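Tindach Adds Purchase Order Matching to Payables Service

2 min read

2020-02-18

Tindach has extended its accounts payable service to include automatic matching of supplier invoices against purchase orders and receiving records. The feature will be available to all customers in March at no added charge.

Prukard, a wholesale distributor, tested the feature at 17 branch offices. During the trial its staff processed 2,198 invoices, of which 92 were sent to a manager for review. The remainder were approved under rules set by the company's finance department.

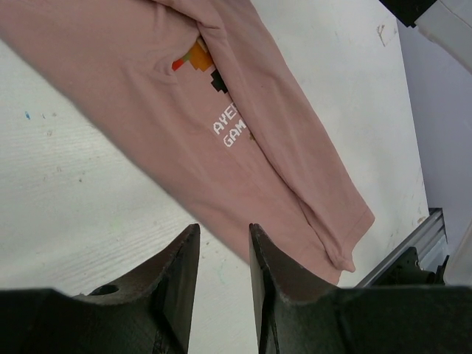 Invoices that do not match are placed in a separate queue, where the buyer and the supplier can exchange notes and attach documents. Each change is recorded for audit purposes.

"Our customers asked for fewer paper approvals and a clear record of who signed off on each payment," said Hywel Gape, director of payables products at Tindach.
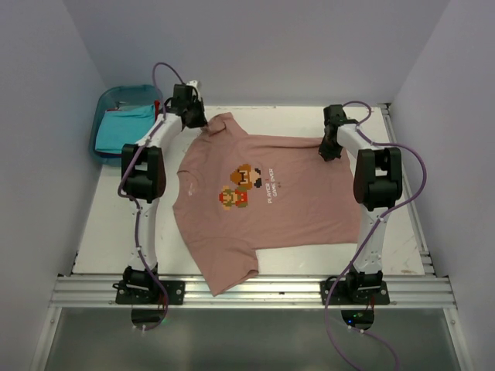
A short-sleeved T-shirt with a pixel-art print and the words "PLAYER 1" and "GAME OVER."

The service connects with the Mallet and Asevska accounting packages. Customers with more than 100 active suppliers will be assigned a setup specialist.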